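Girkside House Users' Forum
Facilities and Shared Spaces
Topic: Stationery left on the shared tables, second floor

V_Policarpio
Posts: 973
Users are reminded that the white tables in the Helside room are to be cleared at the end of each booking. Pens, glue sticks and highlighters should be returned to the supply cupboard and not left for the next group. The room is in use until late in the evening and there is no member of staff on the floor after 17:00.

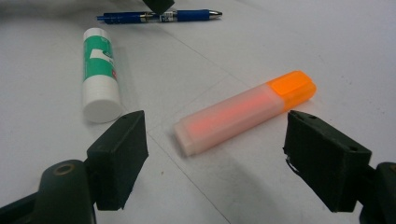

It is proposed that from September each group signs the sheet on the cupboard door on leaving. Comments are invited before the notice goes up.
Virgilio Policarpio, Room Bookings

gillies_upstairs
Posts: 90
I must object to the sheet. A glue stick, a highlighter and a blue ballpoint do not prevent anyone from using a table. Our group would prefer a tray kept there permanently.

F.Crichton
Posts: 1095
I cannot support a tray. One was provided in the Pusten room last year and was soon full of dried-out pens and old receipts. Glue sticks in particular should go back in the cupboard with the cap on.
Fraser Crichton

gillies_upstairs
The Pusten tray had no lid and was never assigned to any group. I would ask that this be taken into account.

V_Policarpio
Both views are noted. A lidded tray may be tried in the Helside room for one month, with Gillies group responsible for its contents. The sheet will be introduced in the other rooms as proposed. Requests for replacement stationery should quote cupboard code 2803.

F.Crichton
Agreed, provided that the tray is kept off the table during bookings.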